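What Did an Army Signaler Do?

Imagine you are standing in a muddy field, and your friends are on the far side of a hill. You need to tell them to wait for you. You can't shout that far, and there is no phone in your pocket. What would you do?

Long ago, armies had this problem every single day, and the people who solved it were called signalers. It was a job for patient people with good eyes, good ears and (very often) wet socks!

Flags, lamps and wires

In clear weather a signaler could wave a flag, with each movement standing for part of a letter. At night a lamp did the same work, blinking short and long flashes in Morse code. Flags and lamps were no use in thick fog, though, so armies also laid telephone wire along the ground, sometimes for miles and miles. When a wire broke, somebody had to crawl out and find the broken place, often in the dark, and twist the ends back together.

Jummai Uzor wrote to us from Gristport to say that her great-grandfather learned Morse code in one cold February, tapping on the table with a spoon until his mother took the spoon away. He could send 12 words a minute by the end of it, and he was very proud of that.

Why short messages were best

A long message took a long time to send, and a tired signaler could easily mix up the letters. So people learned to leave out every word they didn't need. "Please would you kindly wait for us by the bridge" became "Wait at bridge."
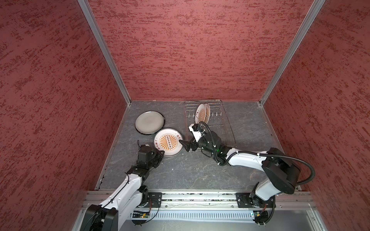

Two arms, dark gray floor, reddish walls.

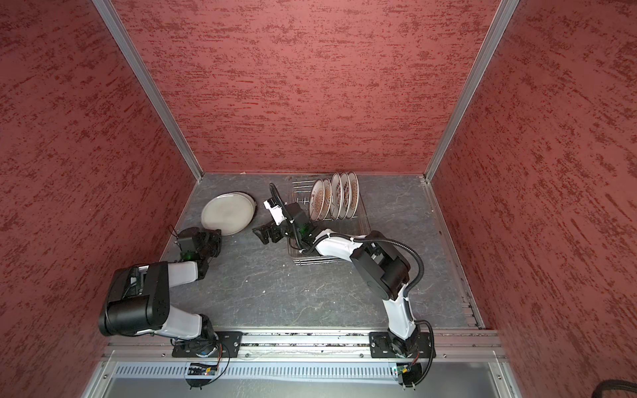 Try it yourself

Find a flashlight and a friend, and look up the Morse code for your own names. Chidubem Iyamu, age 12, tells us his name took him three tries, mostly on account of the letter C, so don't worry if yours goes wrong the first time!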